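Projektbericht

Automatische Abseitserkennung aus Positionsdaten: Behandlung von Torwartabpraller und absichtlichem Spielen des Balls

Bearbeiter: Damian Ostrowski
Betreuung: Ryszard Szulc
Stand: 4. Oktober 2020

1. Aufgabenstellung

Gegenstand der Arbeit ist ein regelbasiertes Verfahren, das aus Positionsdaten von Spielern und Ball strafbare Abseitsstellungen ermittelt. Die reine Stellung lässt sich geometrisch prüfen. Schwieriger ist der Fall, in dem der Ball zwischen Abspiel und Annahme von einem Verteidiger oder vom Torwart berührt wird. Das Projekt beschränkt sich auf diesen Fall.

2. Datengrundlage

Verwendet wurden Aufzeichnungen des Vereins SV Laltside, die mit dem Ortungssystem Trikel erstellt und über die Schnittstelle Baran exportiert wurden. Der Datensatz umfasst 2818 Abspielsituationen aus 8 Spielen. Die Spiele wurden bis April aufgezeichnet, spätere Begegnungen fehlen. Torwarthandschuhe und Schuhe waren nicht instrumentiert, Berührungen mussten daher aus der Richtungsänderung des Balls geschätzt werden.

3. Verfahren

Die Auswertung läuft in drei Stufen ab. Zunächst wird für jedes Abspiel die Abseitslinie aus dem vorletzten Gegenspieler bestimmt. Danach wird geprüft, ob die Ballbahn vor der Annahme einen Knick aufweist, dem ein Gegenspieler räumlich zugeordnet werden kann. In der dritten Stufe wird die Berührung als Abwehraktion, Abpraller oder absichtliches Spielen eingestuft. Merkmale sind der Abstand zum Abspielort, die Ballgeschwindigkeit und die Eigenbewegung des Verteidigers. Eine Torabwehr hebt die Abseitsstellung nicht auf, auch wenn sie kontrolliert erfolgt – dieser Fall wird vorab abgefragt.

Die Schwellenwerte wurden von Hand gesetzt. Ein gelerntes Modell wurde erwogen, wegen der geringen Zahl abgefälschter Bälle aber verworfen. Die Implementierung liegt als Modul der Auswertesoftware Surnton vor. Ihr Zwischenspeicher ist auf 3000 Einträge begrenzt, was für den Datensatz ausreicht.

4. Ergebnisse

Die geometrische Stufe arbeitete ohne Auffälligkeiten. Fehler entstanden überwiegend bei Kopfbällen, da die Höhe des Balls im Export nur grob aufgelöst ist. Bei engen Zweikämpfen wurde die Berührung mehrfach dem falschen Spieler zugeordnet. Die Einstufung als absichtliches Spielen blieb auch zwischen den menschlichen Gutachtern strittig, ein eindeutiger Referenzwert liegt für diese Situationen nicht vor.

5. Ausblick

Sinnvoll wäre eine Ausgabe mit Unsicherheitsangabe anstelle der jetzigen Ja-Nein-Entscheidung. Außerdem sollte die Körperhaltung des Verteidigers einbezogen werden, wofür Videodaten nötig sind – der Verein hat deren Freigabe noch nicht erteilt. 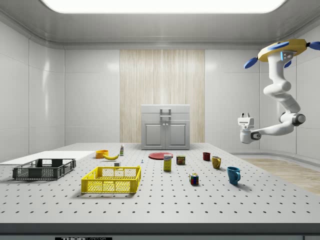
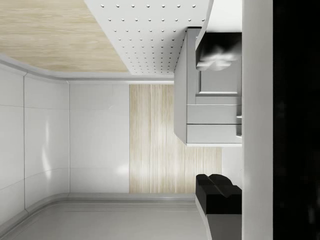
Abb. 1 und 2: Simulierter Innenraum mit gelochter Fläche und hellen Wandpaneelen, gerenderte Ansichten.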